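Codthorpe徒步会 新年碰头会记录
2022年1月2日
阅读时间 2 分钟 分享 18

到会:Hortensia Mosquera(主持)、Mélanie Bélanger、Esmaeil Nouri、Ziad Moussa,还有我。Aaliyah Turcotte在外地,中途打电话进来,信号断断续续的,她说的话我尽量记全了,记错的地方请她自己来改。

本来轮到Ziad记录,他说手腕疼,笔就到了我手里。我写东西啰嗦,大家忍一忍!

一、上次的记录

没人有意见,只有Esmaeil指出上次把他的名字拼错了,两处都错。已改。另外上次说好要去问登山杖能不能修,Mélanie问过了,店里说锁扣换不了,只能整根换,所以那根蓝色的旧杖就留着给菜园搭豆架了,谁家有菜园谁拿走。

二、六月的Brumus之行

这一项谈得最久,茶都续了好几回。

先说路线。Hortensia把去年那张地图铺开,用铅笔画了两条线,一条沿Dandesent河谷慢慢上去,一条翻垭口直下Brumus木屋。她自己偏向垭口,说河谷那条六月蚊子多得没法停下来吃饭(我举双手赞成,我上次被咬得像颗草莓)。Ziad不同意,理由是垭口背阴那面到六月还可能有残雪,去年另一队人就是走到一半折回来的。两个人你一句我一句,Aaliyah在电话里插了一句“那就上去走河谷,回来走垭口”,说完就断线了。大家愣了一下,觉得挺好,就这么定了。残雪的情况由Ziad在出发前一周打电话问木屋管理员,如果不行,回程也走河谷。

然后是住宿。木屋给我们留了18个铺位,管理员要先收2000块押金,退不退看天气,具体条款Mélanie念了一遍,念到“不可抗力”那段时大家已经开始剥橘子了。我把要紧的记下来:人数减少可以改一次,改第二次就要扣钱。所以报名请一定想好再报,拜托拜托。

押金从会里账上出。Esmaeil说年底结余是2451块,付完押金还剩一点,够买新的急救包,别的就不要想了。Ziad问能不能顺便买个大号保温壶,Esmaeil看着他没说话。保温壶一事暂不讨论。

交通照旧用Pelletier的小巴。去年那位司机开山路很稳,Hortensia想指定还要他,我去问。去年有人把泥靴子直接踩上座位,车行来信提过一句,语气很客气,可我读着脸都红了。今年上车前一律换鞋,靴子装袋,袋子自己带。

三、木屋里的收纳和值日
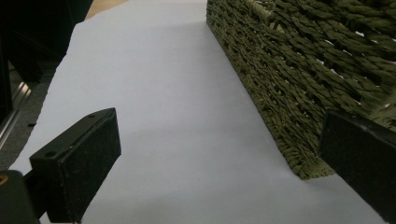
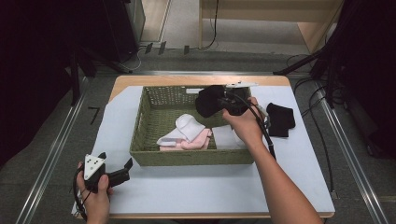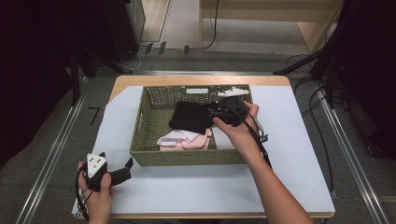
都是同一种橄榄绿编织篮。

木屋里的规矩今年要改一改,这是Mélanie提的,她憋了一年了。去年最后一个早晨,通铺上到处是别人的东西,她找自己的帽子找到小巴都按喇叭了,Hortensia则穿着两只不一样的袜子下的山。今年的办法是一张铺配一个篮子,就用图里那种长方形的绿篮子,第二张里叠好的袜子放进去正合适,白的粉的一眼就看得见,换洗的小件都照这样收,不要再往床架上挂。湿的衣服另说,湿的一律去炉子边的绳子上,不许进篮子。Esmaeil问内衣怎么办,Mélanie说叠好放最底下,这种问题以后不用在会上问。篮子上的名签由我来写,请大家早点告诉我想写全名还是小名,去年有人写了“船长”,结果有两个人都觉得是在说自己。

值日按铺位走,上铺的人管早饭,下铺的人管晚饭。Ziad说这样不公平,晚饭的锅难刷。吵了一会儿,改成第一天按这个来,第二天对调。劈柴不排班,谁冷谁去。

还有打呼噜的问题。我照实记:有人提议打呼噜的住小间,有人问谁来认定,Hortensia说大家心里都有数,然后全屋都转过去看Esmaeil。他说他愿意住小间,条件是小间那盏能用的灯归他。通过。

四、平时的周末短途

开春以前先走几趟近的,给冬天坐懒了的腿热热身。Codthorpe磨坊后面那圈大家都熟,缺点是桥头那段一下雨就成泥塘,要绕到牧场外面去。牧场主人换了,新主人还没见过我们,Hortensia会先上门打个招呼,带一罐她自己做的榅桲酱去(Mélanie立刻问还有没有多的,没有了)。

Aaliyah这时候又打进来了,说她想带一趟夜走,看星星,要自备头灯,最好是能调成红光的那种。感兴趣的人比我想的多,连一向九点就困的Ziad都说要去。日子等她回来再定,要挑没有月亮的晚上。她还想让大家走的时候不说话,我个人觉得这一条悬,尤其是对我。

狗能不能来?老问题了。结论和以前一样,近途可以,牵绳,过牧场时抱不动的就绕路。Brumus不行,木屋不收狗。

五、其他

急救包里的绷带过期了,旧的先别扔,Mélanie要拿去给她侄女练包扎。

借走地图册的那位朋友,我不点名,请放回会所进门左手的架子上,里面夹着Hortensia的老花镜处方,她找了整个圣诞节。

Ziad建议换一个新的集合地点,说面包店门口风太大。大家反对,反对的原因是面包店。维持原样。

待办,免得又忘了:
Mélanie:给木屋回信,付押金,买急救包,借篮子。
Ziad:出发前一周问残雪;手腕去看一下医生。
Hortensia:拜访牧场新主人,把两条路线重新描一份给大家复印。
Esmaeil:记账,报名费的收据用复写本,不要再写在信封背面了。
我:联系Pelletier,写名签,发这份记录。
Aaliyah:夜走的日子。

下次开会还在老地方,时间等Aaliyah回来后我在群里发。橘子皮是Esmaeil收拾的,谢谢他。

评论 2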